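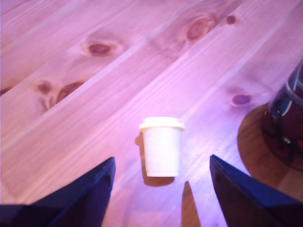 How to Get a One-Day Beer and Wine Permit in Dralto

If your group wants to serve beer or wine at a dinner, auction or block party in Dralto, you need a one-day permit from the city clerk. This applies whether you charge by the drink, include drinks in the ticket price, or ask for donations at the bar. A private party in your own home with no money changing hands does not need one.

The permit covers beer, wine and cider. It does not cover spirits or any mixed drink made with them. Groups that want a full bar have to hire a licensed caterer, and the caterer's license then covers the event.

Who can apply

Nonprofits, religious groups, schools' parent groups, clubs and neighborhood associations can all apply. A business can apply only if the event is not held on its own premises. The applicant has to be at least 21 and has to be at the event from the time the first drink is poured until the bar closes.

A group can get up to four permits in a calendar year. A two-day event counts as two permits, even if the location is the same.

Before you start

Have these ready:

The exact address of the event, and written permission from whoever owns or manages the space
Start and end times for alcohol service (not the event itself)
The largest number of people you expect at one time
A sketch of the area where drinks will be served and carried
The name of the wholesaler or store you will buy from
Proof of nonprofit status, if you want the lower fee

The sketch can be done by hand. Mark the bar, the entrances, the restrooms and the boundary of the serving area. If the event is outdoors, show where the fence or rope goes. Applications for outdoor events come back more often over a missing boundary line than over anything else, and each return adds several days.

Step 1: Reserve the space

Do this first. The clerk will not hold an application open while you look for a hall. City-owned spaces, including the Ostermann Street hall and the park pavilion, have their own rules on alcohol, and the permission letter comes from the parks office. The Ostermann Street hall allows beer and wine indoors only. The patio is off limits for drinks even if you have rented the whole building.

Step 2: Fill out Form 1593

Form 1593 is available at the clerk's counter and on the city website. Older versions are still floating around on club websites and in shared folders. If yours has no space for an email address on the first page, it is out of date and will be refused.

Use the group's legal name on line 1, the way it appears on its bank account. If you go by something else, put that on line 2. A group that everybody calls Noster but is registered as Noster Neighbors Association should write the full name on line 1 and Noster on line 2.

On the line for hours, ask for the full time you might need. You can close the bar early without telling anyone, but you cannot extend it. No service is allowed before 11 a.m. or after 11 p.m.

Step 3: Get the insurance certificate

You need liquor liability coverage for the date of the event. Ask your regular insurer first, as some nonprofit policies already include it or can add it for a single day. The certificate must list the City of Dralto as additional insured if you are using city property. For private property, the owner will usually want to be listed too.

Check that the name on the certificate matches line 1 of the form.

Step 4: See whether you need a police detail

Events with more than 400 people at one time need an officer on site for the hours of service. Events under that number normally do not, although the police department can ask for one if the location is near a school or if there were problems the year before. The group pays the officer's hourly rate. Events with more than 2000 people go through the large event process and cannot use Form 1593 at all.

Step 5: Turn everything in

File at least 30 days ahead. You can bring the packet to the counter, mail it, or upload it through Girik, the city's online permit system. In Girik, choose "Special event" and then "Alcohol, one day." The sketch has to be uploaded as a separate file from the form. Keep the confirmation number.

Fees are due when you file and are not refunded if you cancel. If the weather forces you to move an outdoor event, you can ask for one date change at no cost, as long as the request reaches the clerk before the original date.

Step 6: Buy the alcohol

Under a city ordinance dating from 1992, everything served under a one-day permit has to be bought by the permit holder. Guests cannot bring their own bottles. Keep the receipts for 90 days. Donated wine is allowed if you have a letter from the donor listing what was given.

On the day

Post the permit where people can see it from the bar. Check ID for anyone who looks under 30. Have water and some kind of food available the whole time drinks are being poured. Servers cannot drink while they are working.

Unopened bottles can be returned to the seller if the seller agrees to it, so ask when you place the order. Open bottles have to be emptied before you leave the site.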